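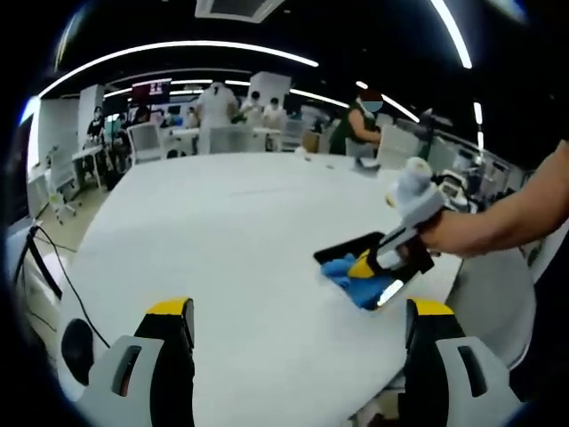
Planning a wiping station for hand-held grippers

Wiping a table looks like the cheapest task you can set up. The grippers get most of the attention in the budget and the table, cloths and desks get what is left, and then you spend a month buying small things one at a time. These are the notes we work from when a new station goes in.

Table

Get a white or light gray top with a matte finish. Gloss throws the ceiling lights back at the camera. A rounded edge costs more than a square one, but cloths snag on it less and so do forearms. Leave enough room for two people to work from different sides with a gripper each. If you are buying secondhand, press down hard on each corner before you pay. A table that rocks will rock more under a flat pad with someone's weight behind it.

Measure the doorway first. Ravindra Dhillon ordered a one-piece top for our second room and it spent all of July in the hallway.

Cloths

Buy one color for the whole batch. Blue shows up well on white and is easy to reorder. Thin cloths crumple under the pad and thick ones slide out from under it, so order a small pack of each weight and try both before you commit. We went through 126 cloths in the first quarter of 2026 with one station running.

Wash new cloths once before use. No fabric softener. Keep the worn ones in a separate bin for cleaning the wheels on the chairs.

Pads and fingertips

Put these on a line of their own in the budget. They wear faster than anything else on the tool, and wiping is harder on them than picking things up. Order spares on the same day as the gripper. The Trukilo pads we use come in sets, and the shipping on one set is nearly the price of the set.

Check the flat face of the pad on Sunday night or whenever your week starts. If one edge is rounding over, turn the pad. If both are, replace it. Wipe grit off the face with a damp cloth before you put it away, or the next person will scratch the table with it.

Cables

Add up every cable run and then buy the next length up. A cable that hangs in a loop beside the table will catch a foot or a chair wheel sooner or later. Clips that screw to the underside hold better than the stick-on kind, which let go in warm rooms. Label both ends.

Chairs and desks

People doing the wiping stand. People checking the recordings sit, and they sit for hours, so spend the chair money there. Mesh backs are fine. Try the wheels on your own floor if the store will let you.

Getting quotes

Ask for the gripper, the mount, the charger and the fingertips as separate lines. Cindero quoted us one figure for the lot and Leone quoted by the piece, and it took Graziella Villa an afternoon to work out that Leone's price left out the charger. Ask these before you sign:

How long is the wait for replacement fingertips?
Can the shell be opened without voiding the warranty?
Is the software paid once or every year?
Who pays the freight on a return?

Renting

Renting makes sense if the job is under three months. Past that, buy. Read the part about surface wear, as some contracts count a scuffed pad as damage and bill for the whole tool. Take photos of all sides on the day it arrives.

Small stuff people forget

Power strips with a long lead. A tray for parts that come off the tool. Painter's tape for marking where the table legs go, so it ends up in the same spot after the floor is mopped. A spray bottle that mists and doesn't stream. A shelf for the grippers that is not the table.

We put the small stuff at 138 dollars per station and have gone over it once, when the tray turned out to be the wrong depth and the Gredulel cart we bought to replace it needed new casters.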